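4장. 옷 집기 시연 데이터 모으기

앞 장에서 양팔 연결이랑 Viltura 녹화 프로그램 설치까지 끝내셨죠? 이제부터가 진짜 재미있는 부분이에요! 소파 위에 구겨진 옷을 집는 시연을 한 편씩 쌓아서 Moya 정책을 학습시킬 건데, 저는 처음에 이 장 내용을 모르고 시작했다가 녹화분을 거의 다 버렸거든요. 순서대로만 따라오세요.

4.1 장면 준비

1. 옷을 소파 좌석에 올려 둡니다. 예쁘게 펴지 마시고 한 손으로 뭉쳐서 툭 놓으세요. 저희는 운동복처럼 얇고 잘 구겨지는 옷부터 했어요.

2. 옷 한 벌은 목표물로 가운데쯤 두고, 다른 한 벌은 옆에 둡니다. 같은 색이면 더 좋아요. 색만 보고 집는 버릇이 정책에 들면 나중에 고치기가 정말 힘들어요(저는 재학습만 세 번 했습니다).

3. 커튼과 조명 상태를 정하고 녹화 노트에 적습니다. 중간에 바꿨다면 세션 번호를 새로 따세요.

주의: 그리퍼를 켠 상태에서 옷을 손으로 고쳐 놓지 마세요. 반드시 일시정지를 누른 다음에 손을 넣습니다.

4.2 카메라 시점 확인

4. Viltura에서 미리보기 창을 열고 손목 카메라 두 대와 머리 카메라를 차례로 띄웁니다. 손목 쪽은 손가락 끝이, 머리 쪽은 양쪽 그리퍼와 목표 옷이 같이 들어와야 해요.

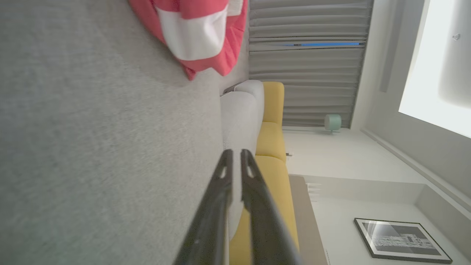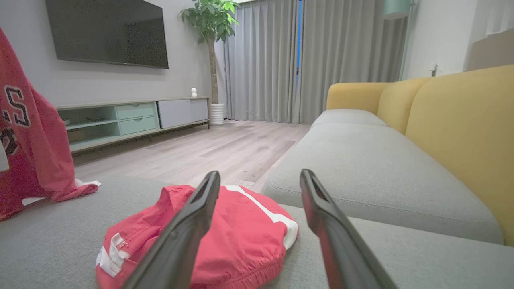 첫 번째와 두 번째가 손목 시점, 다음이 머리 시점이에요.

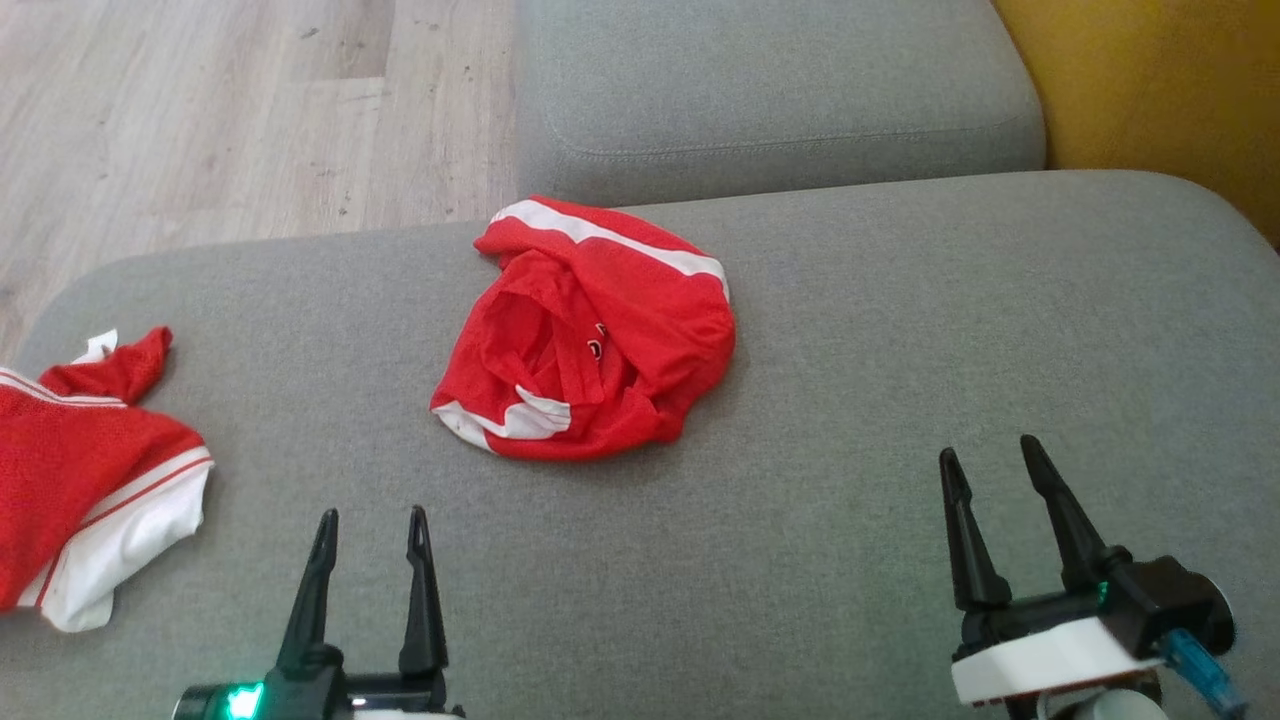

5. 손목 영상이 옆으로 누워 보여도 돌리지 마세요! 학습 때와 실행 때 방향만 같으면 됩니다. 저는 보기 불편하다고 한쪽만 돌려서 저장했다가 그날 분량을 통째로 날렸어요.

6. 시작 자세에서 목표 옷이 손목 카메라 한쪽에 안 잡히는 건 괜찮습니다. 머리 카메라에서 안 보이면 그때는 옷을 다시 놓으세요.

4.3 녹화와 선별

7. 페달을 밟고 시연을 시작합니다. 접근, 집기, 들기까지를 한 편으로 끊고, 옷이 미끄러져도 바로 멈추지 말고 한 번은 다시 집어 보세요. 이런 복구 동작이 든 편이 나중에 꽤 쓸모 있더라고요.

8. 100편마다 한 번씩 Hernix로 내보내서 세 시점의 시간이 맞는지 봅니다. 어긋난 편은 고치려 하지 말고 그냥 빼는 게 빨라요.

참고: 저희는 전부 1162편을 찍었고, 선별 후에 996편이 남았습니다. 처음 학습은 230편 정도로 돌려 봤는데 접근은 그럭저럭 하면서도 손가락을 너무 일찍 닫는 일이 잦았어요. 그러니 초반 결과가 시원찮아도 설정부터 뜯어고치지 마시고 우선 편수를 더 모아 보세요.

9. 선별이 끝난 폴더를 읽기 전용으로 바꾸고 사본을 하나 만듭니다. 학습 설정 파일은 5장에서 같이 열어 볼게요.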